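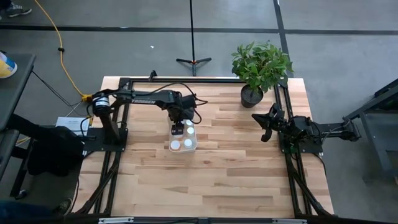 Hausapotheken-Sprechstunde Weken: Zwischenbericht an die Caron-Stiftung

Berichtszeitraum Juli bis Dezember

Liebes Team der Caron-Stiftung,

ihr hattet beim letzten Telefonat gesagt, der Bericht dürfe ruhig so klingen, wie ich rede. Selbst schuld! Das Formular mit den Pflichtangaben liegt natürlich trotzdem bei, und wer es eilig hat, findet dort alles in Tabellen. Alles andere erzähle ich jetzt der Reihe nach, oder jedenfalls in der Reihenfolge, in der es mir wieder einfällt.

Angefangen haben wir im Juli mit einem Klapptisch im Gemeindesaal von Weken und der festen Überzeugung, dass die Leute mit ihren Medikamententüten Schlange stehen würden. Gekommen sind am ersten Nachmittag vier, und zwei davon wollten zum Seniorenturnen. Das war ein ziemlicher Dämpfer, zumal wir vorher in jeden Briefkasten ein Blatt gesteckt hatten. Später habe ich herumgefragt und mehrfach gehört, »Medikamentenberatung« klinge so, als ob man etwas falsch gemacht hätte und jetzt einbestellt werde. Wir haben das Ganze dann umgetauft in »Kaffee und Hausapotheke«, den Kaffee auch wirklich gekocht, und beim dritten Termin war der Saal voll. Seitdem läuft es so gut, dass wir im Herbst Terminzettel eingeführt haben. Nicht alle mögen die Zettel, dazu komme ich noch.

Bis Ende Dezember waren wir mit 155 Haushalten im Gespräch. Im Antrag standen für das erste halbe Jahr 120, da liegen wir also drüber. Weniger schön: Fast alle kommen aus Weken selbst und aus den drei Dörfern an der Buslinie. Aus Plokstead, wo es ja seit Jahren keine Apotheke mehr gibt und wo wir den größten Bedarf vermutet hatten, waren es gerade einmal 17. Die Leute dort haben nichts gegen uns, sie kommen bloß nicht weg. Der letzte Bus zurück fährt um kurz nach vier, und unsere Sprechstunde beginnt um drei. Das hätte mir bei der Planung auffallen müssen, ist es aber nicht, ich fahre halt selbst mit dem Auto.

Was bringen die Leute mit? Hauptsächlich Schachteln, Tüten, Keksdosen, einmal einen ganzen Kulturbeutel, in dem sich Blutdrucktabletten und Nähzeug freundschaftlich vermischt hatten. Sehr viele füllen ihre Tabletten zu Hause um, weil ihnen die Blister zu fummelig sind. Das verstehe ich inzwischen gut, ich habe mir an manchen Folien selbst die Fingernägel ruiniert. Schwierig wird es nur, wenn auf dem neuen Gefäß nichts mehr draufsteht und der Beipackzettel im Altpapier liegt. Dann rätseln wir zu dritt über eine weiße, runde Tablette, und von weißen, runden Tabletten gibt es mehr, als man sich vorstellen mag. 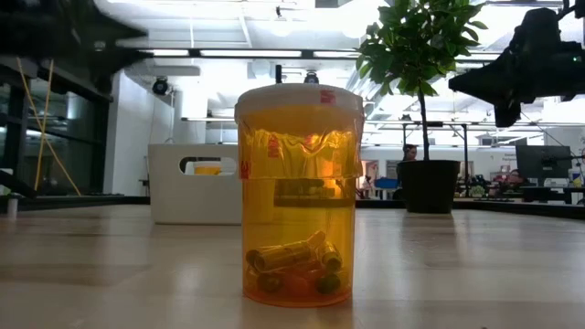
Wir haben uns deshalb im Oktober eine kleine Etikettenaktion ausgedacht. Jeder Haushalt bekommt einen Bogen mit großen Aufklebern, auf die Name des Mittels, Stärke, Einnahmezeit und Haltbarkeit passen, und zwar in einer Schrift, die man ohne Brille lesen kann. Den ersten Entwurf mussten wir wegwerfen, die Tinte verschmierte schon beim Anschauen. Der zweite war auf hellgelbem Papier gedruckt und sah hübsch aus, aber mit schwachen Augen konnte man die Linien kaum erkennen. Jetzt nehmen wir stinknormale weiße Aufkleber und einen schwarzen Folienstift, und damit sind alle zufrieden. Die Stifte gehen übrigens weg wie warme Semmeln. Ich habe zweimal nachbestellt und würde den Posten im nächsten Jahr gern etwas höher ansetzen, wenn das für euch in Ordnung ist.

Bei den Gesprächen selbst schauen wir vor allem auf drei Dinge: doppelte Wirkstoffe, abgelaufene Packungen und Verwechslungsgefahr. Doppelt kommt viel häufiger vor, als ich gedacht hätte. Jemand wird aus dem Krankenhaus entlassen, bekommt dort das Mittel unter einem anderen Handelsnamen als vorher vom Hausarzt, und zu Hause stehen dann beide Schachteln brav nebeneinander und werden beide genommen. In 19 Fällen haben wir mit Einverständnis der Leute direkt in der Praxis angerufen. Die beiden Hausärztinnen waren anfangs zurückhaltend (sie hatten wohl Sorge, dass wir ihnen in die Verordnungen hineinreden), aber nach einem gemeinsamen Mittagessen war das vom Tisch. Wir ändern nie etwas an einer Verordnung, wir stellen auch keine in Frage. Wir rufen an und sagen, was im Schrank steht, entschieden wird in der Praxis.

Ach ja, und das Aussortieren! Im Antrag hatte ich geschrieben, dass wir die abgelaufenen Packungen erfassen, und das haben wir auch getan: 499 Stück bis zum Jahresende. Spitzenreiter sind Hustensäfte, Augentropfen und diese kleinen Salbentuben, die man einmal benutzt und dann zehn Jahre lang umräumt. Die Entsorgung übernimmt die Apotheke in Weken, ohne Rechnung, wofür ich mich an dieser Stelle noch einmal herzlich bedanke. Wir geben außerdem allen ein Merkblatt mit, was in den Hausmüll darf und was nicht, und vor allem, dass nichts davon in die Toilette gehört. Über diesen letzten Punkt wird am Kaffeetisch jedes Mal lebhaft diskutiert.
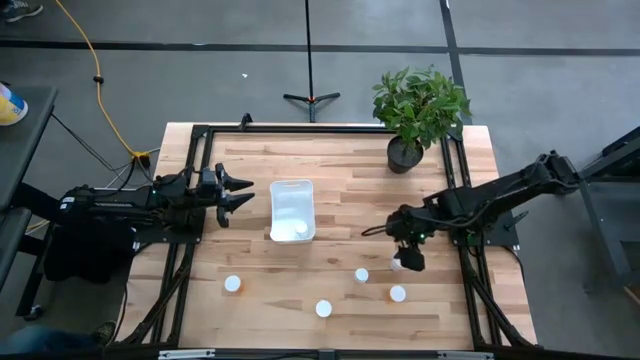 Sandrine Sabatier, Projektleitung »Hausapotheke Weken«
Stand: 15.01.2018

Zum Geld. Wir liegen insgesamt im Plan, mit zwei Ausreißern. Die Raummiete ist günstiger geworden, weil uns die Gemeinde seit dem Herbst den kleinen Saal samt Teeküche überlässt und nur die Heizung berechnet. Teurer wurde dafür der Druck, siehe die Geschichte mit den Aufklebern, und auch die Fahrtkosten sind höher als veranschlagt. Ich möchte die gesparte Miete gern auf die Fahrten umlegen. Nach euren Richtlinien geht das bis zu einer gewissen Grenze ohne Änderungsantrag, ich hätte aber trotzdem gern ein kurzes Okay per Mail, dann schlafe ich besser.

Die Fahrten bringen mich zurück nach Plokstead. Seit November probieren wir dort Hausbesuche, immer zu zweit, immer mit vorheriger Anmeldung. Das kostet viel mehr Zeit als ein Gespräch im Saal, ein Nachmittag reicht meist für drei Haushalte. Dafür sieht man vor Ort Sachen, die in keiner mitgebrachten Tüte stecken. Dass die Tabletten auf der Fensterbank über der Heizung liegen, zum Beispiel. Oder dass der Insulinvorrat im Kühlschrank ganz hinten an der Rückwand klebt und dort vermutlich gefriert. Bei einer Dame stand die komplette Hausapotheke im Bad direkt neben der Dusche, und sie war sehr stolz auf die Ordnung darin, zu Recht, es war alles nach dem Alphabet sortiert. Wir haben das Alphabet dann gemeinsam ins Schlafzimmer getragen.

Mit der Costari-Software für die Terminvergabe bin ich noch nicht warm geworden. Sie kann sehr viel, was wir nicht brauchen, und verschickt Erinnerungen ausschließlich per SMS, während ein guter Teil unserer Gäste nur Festnetz hat. Zurzeit telefonieren wir die Termine am Vortag durch, was nebenbei zu langen und oft sehr netten Gesprächen führt, aber eben auch einen halben Vormittag frisst. Das Abo läuft noch bis zum Sommer. Verlängern würde ich es Stand heute nicht. Ein Kalender an der Wand und eine Liste neben dem Telefon tun es bei unserer Größe auch, und die Terminzettel würde ich gleich mit abschaffen, denn an denen stören sich ausgerechnet unsere treuesten Besucher. Die kommen seit dem Sommer einfach vorbei, wenn sie eine neue Schachtel haben, und möchten dafür keine Nummer ziehen.

Ein Wort noch zur Kindersicherheit, weil ihr im Herbst danach gefragt hattet. Viele unserer Gäste haben Enkel, die am Wochenende zu Besuch sind, und das Thema zündet sofort. Das Dilemma kennt ihr sicher: Was ein Dreijähriger nicht aufbekommt, bekommt die Großmutter mit Arthrose meistens auch nicht auf. Wir raten deshalb zuerst zum richtigen Ort, also hoch und abschließbar, und reden erst danach über Verschlüsse. Und wir bitten alle, Tabletten vor Kindern nicht als Bonbons zu bezeichnen, was überraschend oft vorkommt und immer lieb gemeint ist. Für das Frühjahr plane ich dazu einen Nachmittag gemeinsam mit der Kita, die Leiterin hat schon zugesagt und will sogar den Bewegungsraum freiräumen.
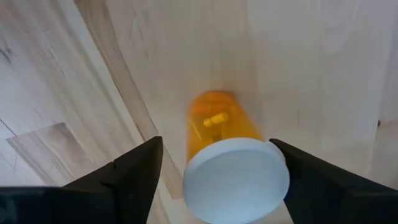
Orangefarbene Medikamentendose mit weißem Deckel, im Inneren eine gelbe Tablette oder Kapsel.

Was steht sonst noch an? Im Februar schulen wir vier weitere Helferinnen und Helfer, damit die Hausbesuche nicht immer an denselben Leuten hängen. Das Programm steht im Anhang, den Teil zu den Wechselwirkungen übernimmt wieder die Apothekerin, und ich mache Datenschutz (jemand muss ja). Die Gesprächsbögen haben wir von vier Seiten auf eine gekürzt. Auf dem alten Bogen wurde nach dem Familienstand gefragt, keiner von uns wusste mehr, wozu, und eine ältere Besucherin hat an der Stelle »geht Sie nichts an« eingetragen. Recht hatte sie.

Für die Sprechstunde in Weken verschieben wir den Beginn ab März auf halb zwei, dann klappt es auch mit dem Bus nach Plokstead. Ein paar Leute müssen dafür ihren Mittagsschlaf verlegen, das Murren habe ich schon im Ohr. Die Hausbesuche laufen trotzdem weiter, mindestens bis zum Sommer, danach würde ich gern mit euch zusammen schauen, was sich lohnt.

Offen sind von meiner Seite zwei Fragen. Erstens die Umwidmung der Mietersparnis, siehe oben. Zweitens würde ich gern wissen, ob ihr für den Abschlussbericht eine Befragung der Haushalte erwartet oder ob unsere Gesprächsbögen reichen. Eine Befragung machen wir gern, ich müsste sie nur bald vorbereiten, und die Post nach Plokstead braucht bekanntlich ihre Zeit.

Wer von euch einmal dabei sein möchte: Wir sind jeden zweiten Mittwoch im kleinen Saal, der Eingang ist hinten beim Fahrradständer. Kuchen gibt es auch, meistens Streusel.

Herzliche Grüße aus Weken
Sandrine

Anlagen: Formblatt mit Pflichtangaben, Kostenübersicht, Merkblatt Entsorgung, Schulungsprogramm Februar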